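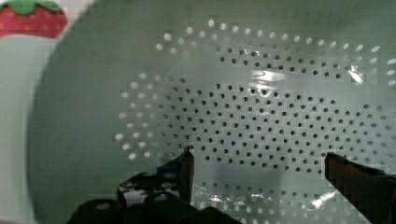

Salameh House Shared Kitchen
Minutes of the Spring Members' Meeting, April 23, 2026

The meeting opened once everyone had a cup of something and a place to sit. The minutes of the last meeting were read and approved, with one fix: the oven repair bill came to $67, and the earlier minutes had it in the wrong column.

1. Colanders and strainers

This took up the better part of the evening, and it was a good-natured talk all the way through. Members agreed that the big pale green plastic colander is the most used thing in the kitchen and that it ought to have a proper home. At present it gets put inside the stockpot, or under the mixing bowls, or on top of the fridge, and whoever is cooking next has to go looking with a pot of boiling pasta already on the go. Several members spoke very fondly of it. It is wide enough for a full batch of potatoes, and the small round holes hold on to rice better than the old metal one ever did, though a few members still find some grains get away from them.

There was a longer discussion about washing it. Starch dries in the holes, and a quick rinse under the tap doesn't shift it. One member soaks it in the sink for 10 minutes and then goes over the underside with a brush, working in circles along the rings of holes, and this was felt to be the best way. Another member asked if it could simply go in the dishwasher. Opinions differed — one person had a plastic bowl warp on the bottom rack some years ago and has never quite gotten over it — and it was agreed to wash it by hand for now.

Agreed: the colander will hang on the hook to the left of the sink. It is to be washed right after use and not left with food in it overnight.
Agreed: a second one will be bought for the garden group, who have been borrowing ours for rinsing salad greens. Up to $40 was set aside for this and for two sink brushes. Stostance and Wukis were both mentioned as places to look.

2. Shelves and drawers

The lower shelf has been cleared and wiped down, and thank you to all who stayed late to do it. Lids without pots are in a box by the back door until June. Please have a look through and take home anything that belongs to you.

3. Money

The kitchen fund stands at $703 after the last grocery order. Members were happy with this and there were no questions, apart from one about the price of olive oil, which led to a fair amount of talk that is not recorded.

4. Turnia supper

Our neighbors at Turnia have kindly asked us to cook with them again in June. Pasta with greens was the favorite, with a bean salad alongside. A sign-up sheet is on the pantry door.

5. Other business

The dish towels need a wash more often than they are getting one. A member offered to take a bag home every other week and was warmly thanked.

Next meeting in June, same room, date to be posted on the pantry door. Please bring a mug.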